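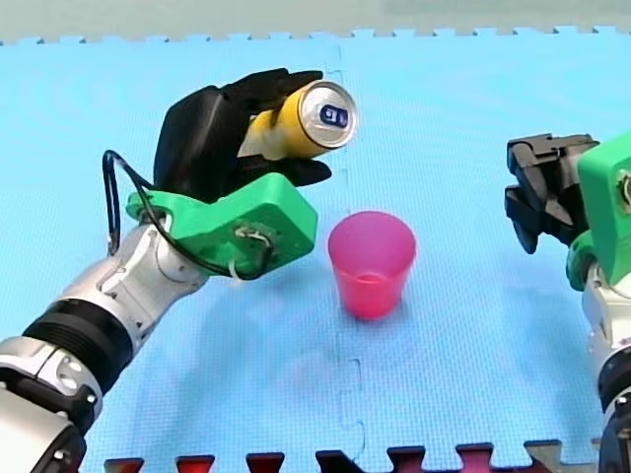
Unit 2: Serving Canned Drinks
Food and Beverage Service, Introductory Course
Koskela Institute of Hospitality, Room 467

Purpose of the unit

Students will learn to present, open and pour a canned drink for a seated guest. The unit covers the handling of the can, the choice and placement of the cup, and the pour itself. It is to be read before the practical session on 11th March. Students who joined the course after September should also read the handout on trays and carrying.

Terms used in this unit

Lid: the flat top of the can, including the opening.
Pull tab: the lever attached to the lid, used to break the opening.
Rim: the upper edge of the cup, which touches the guest's mouth.
Headspace: the distance between the surface of the drink and the rim.

Preparation

Cans are taken from the refrigerator shortly before service. The lid is wiped with a clean, damp cloth and then dried. Dented or swollen cans are set aside and entered in the stock record under code 3382. Cups are checked for cracks and held by the lower half only.
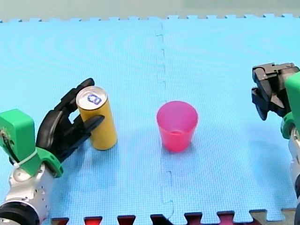
Placement comes before opening. The cup is set down first, upright, in the position where the guest will use it, and the can is brought to it. In practice the two stand side by side with a clear space between them, as the yellow can and the pink cup do, so that either can be picked up without brushing the other. A translucent cup of this type lets the server follow the level of the drink from the side. With an opaque cup, the level must be judged from above, and the pour should be slower.

Opening and pouring

The can stays upright on the table while it is opened. One hand steadies the body and the other lifts the tab, which is then pressed back flat. The opening is turned away from the guest.

For carbonated drinks, the cup may be tilted slightly at the start and brought upright as it fills. The can must not touch the rim. The pour is made in 2 stages, with a pause for the foam to settle. Headspace of a finger's width is left at the end. Any remaining drink is left in the can, which is placed to the right of the cup.

Common faults

Gripping the cup at the rim.
Opening the can above the guest's lap or plate.
Pouring from a height, which causes excess foam.
Removing a can before the guest has finished with it.

Reading

Nemen course reader, section on cold drinks.
Sikham service manual, pages on glassware and plastic cups.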